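Stindden should stop doing business with Tramel, and it should do it before May

Muchen Cai
31 March 2026

So the city council met for 4 hours and came out with a "review." A review! Of a towing and parking contract everybody in Stindden has hated for years, run by a company whose owner stood on the courthouse steps and told a crowd to go "make the council sorry." You all saw the clip. I watched it at my kitchen counter with my coffee going cold.

Councilwoman Mayuree Nilsuwan had a motion ready to end the Tramel deal that night. Short, two paragraphs, I've read it. It lost by 2 votes. What passed was a letter asking the city attorney to look into options and report back in 60 days. Sixty days puts us at the end of May, right up against the renewal date. Funny how that works.

I know the argument on the other side. A city can't go picking its vendors by their politics. Fine. I agree, mostly. If the man had put up a yard sign, or given money to someone I can't stand, or written a nasty letter to this very page, I'd say leave him alone. Plenty of people who pave our roads vote differently than I do. Good for them.

But he didn't put up a sign. He named council members, said which street one of them lives on, and then the windows at the Sukprasert Building got broken that same evening. Did he throw anything? No. Is he charged with anything? Not so far. A contract isn't a criminal trial, though. The city gets to ask whether it wants it's name on that man's trucks.

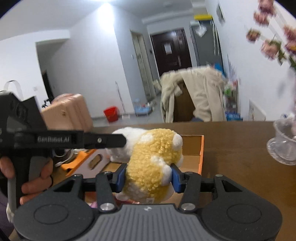
3 min read

And the trucks. Even before any of this, Tramel was a bad deal. 200 dollars to get your car back if it's towed after six. Cash only at the Plostus lot, which has no bus stop near it, so you're paying for a ride to go pay a fine. My neighbor lost a day's wages over a sign hidden behind a tree branch. Called the city, city said call Tramel, Tramel said call the city. Round and round.

The mayor's office says breaking the contract early could get us sued. Maybe. There is a conduct clause, page nine, plain as day, and it lets either side walk if the other "brings the agreement into disrepute." I'm not a lawyer. Still – if telling a crowd where an elected official sleeps doesn't count, what was the clause for? Somebody on the city payroll wrote that sentence. Use it.

Then there's the cost question, which I take seriously. Yes, somebody has to tow the cars. The county has a yard and says it would cover us for a while, at a rate nobody has published, and I'd like to see that number. Nilsuwan should push for it at the next meeting. If it's higher I'd pay it. Some of you wouldn't, and that's a fair fight to have in teh open, with a real vote and names attached.

What I can't stand is the hiding. Three members spoke about "tone" and "healing" and then voted to wait. Waiting is a decision. The money keeps going out every month that they wait, your money, mine, to a man who thinks the way to win an argument with city hall is to send people to its front door.

The next meeting is open to the public, sign up at the clerk's window before it starts. Bring your tow receipts. I'll bring mine, I have two.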